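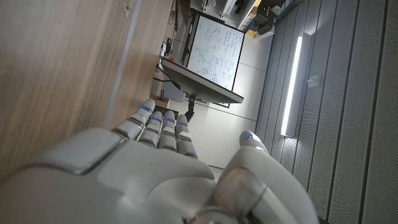
*Figure 1. Pletunby building, indoors, September.*

## Ventilation retrofit, Pletunby: progress to end of September

**Prepared by:** Dorota Borkowska
**For:** Arellano Fund

**Work completed.** The supply ductwork on the ground floor is installed and pressure-tested. Leakage was within the limit set in the specification. Two extract fans were replaced with the larger Skidatlow units approved in the last report. The old roof cowl was removed and the opening sealed.

**Monitoring.** Carbon dioxide readings on the ground floor now peak 700 ppm lower than in the baseline period. Upstairs readings are unchanged, as expected at this stage. Hòa Tô has recalibrated the upstairs loggers, and the earlier humidity data from them should be disregarded.

**Delays.** Onenov delivered the heat exchanger with the wrong flange size. A replacement is on order. Installation moves back by 3 weeks, with no effect on the total cost. Night working was considered and rejected on noise grounds.

**Budget.** Spending is in line with the approved plan. The contingency has not been drawn on.

**Next period**

- Fit the heat exchanger and connect the upstairs ducts
- Balance both floors (Weidong Hou)
- Issue draft maintenance instructions to Ebony McAlister for comment

The revised schedule will be sent on Friday.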